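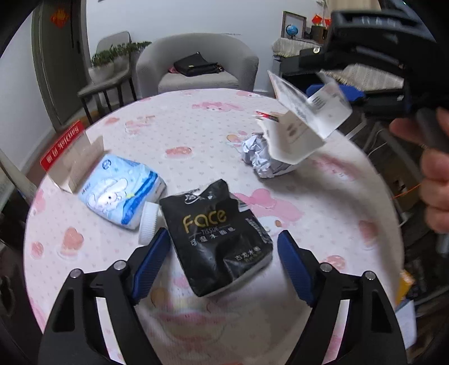 Regional Trachoma Program Enters Second Phase

The Surine Health Partnership has confirmed that its trachoma program will continue into a second phase, following approval of the work plan on 28th March. The new phase extends face-washing education, eye examinations and antibiotic treatment to the district of Amadi and to the settlements along the Werar road, where services have so far been limited to a monthly outreach visit.

Trachoma is a bacterial infection of the eye. It spreads through contact with discharge from the eyes and nose of an infected person, by way of hands, clothing, bedding and certain flies. Repeated infection over many years can scar the inside of the upper eyelid until the lashes turn inward and scrape the surface of the eye. Without surgery, the result may be permanent loss of sight. Young children carry most of the active infection, and women are more likely than men to develop the later complications.

The first phase was carried out in Skostiseck, where 40 community health workers were trained to examine eyelids, record findings and refer patients to the district hospital. Their training records and household registers have been handed to the district health office, which will maintain them from now on. Under the second phase, a further 200 workers will be trained in four groups, beginning with those already attached to a clinic. Each group will spend two weeks in the classroom and two weeks in the field under supervision.

Partners should note the following changes to the program.

Household visits in Amadi will be scheduled through the district health office. Requests sent directly to field teams will be returned to the sender.

Treatment rounds will take place once a year. The next round is planned for November, after the harvest, when most families are at home. Schools will receive notice of the dates in advance and are asked to keep attendance lists up to date.

Eyelid surgery will be available at Skostiseck and, for the first time, at the Werar clinic. Patients will not be charged for the operation, for the dressings or for the follow-up visit. Transportation costs will be refunded on presentation of a referral slip — the slip must carry the stamp of the referring clinic.

Water supply remains the main concern of the communities consulted. The work plan includes repairs to 4 boreholes on the Werar road and the distribution of 2000 printed guides on hand and face hygiene for use in primary schools. The guides have been revised following comments from teachers, who asked for larger type and shorter lessons. Responsibility for the boreholes will pass to the district water office once repairs are complete.

A survey of eye health in Amadi will be conducted before treatment begins, and repeated at the end of the phase. Results will be shared with the ministry and with all partner clinics.

Clinics wishing to nominate staff for training should contact the Partnership office in Surine. Nomination forms must be signed by the head of the clinic. Forms used in the first phase are no longer valid.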